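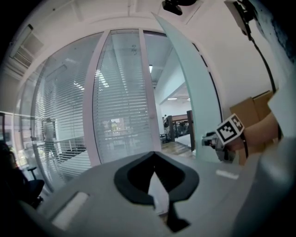
By Wiebke Haberkorn, Vimden Office Guides - revised September

Home Rooms Fittings Care Contact
Search this guide Go
Filed under: Set-up & Handover / Glass-Front Rooms

4. Preparing a glass-front room

This section covers unpacking, blinds, cable runs, the ceiling vent and light covers. Complete section 3 (power and access) first. Part names follow the Pridine parts list.

4.1 Unpacking

1. Set the cardboard box against the solid wall, clear of the door and of any hanging cable.
2. Open the flaps by hand. Do not use a blade on the center seam.
3. Check the contents against the Pridine packing slip. Keep the slip with the room file.
4. Leave the box in the room until 4.5 is signed off. Small fixings are often found under the bottom flaps.

4.2 Horizontal blinds on glass partitions

1. Lower each blind to its full length before tilting the slats.
2. Tilt the slats to half open. Shapes behind the glass will still show at this setting - close the slats fully when privacy is needed.
3. Check that the bottom rail hangs level. Adjust at the cord lock if the two ends differ by more than 8 mm.

Note: Dust white slats with a dry cloth only. Spray cleaner leaves marks along the edges.

4.3 High wall units and hanging cable

1. Find the point where the cable leaves the unit near the ceiling.
2. Follow the cable down the wall. It should hang in an easy curve with no sharp bends.
3. Fit a Clilta clip every 300 mm on straight runs. Leave the last curve unclipped.
4. Keep boxes and furniture off the lower end of the cable.

Caution: Do not pull on the cable to gain slack. Release it from the nearest clip first.

4.4 Ceiling vent and ceiling-mounted camera

1. Vacuum the slatted grille with a soft brush. Do not remove the panel.
2. Wipe the camera housing with a dry cloth. Do not turn it by hand. Aiming is covered in section 6.

4.5 Frosted covers

Frosted covers show grease and fine scratches more readily than clear ones. Inspect them in daylight, roughly an arm's length away.

1. Look across the curve from one side, then from the other.
2. Note any patch that looks darker or shinier than the area around it. A single soft highlight facing the light source is normal.
3. Clean with lukewarm water and a Robles lint-free cloth. Do not use alcohol or glass cleaner.
4. Run a finger along the rim. Report chips or raised edges.
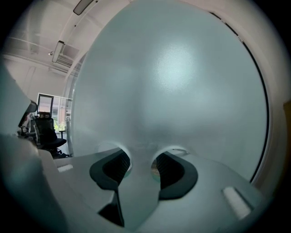

Fig. 4-2. Frosted dome with a soft highlight near the top.

Recheck frosted covers after 14 days, then every 2,000 hours of room use. Enter the result on sheet C of the room file.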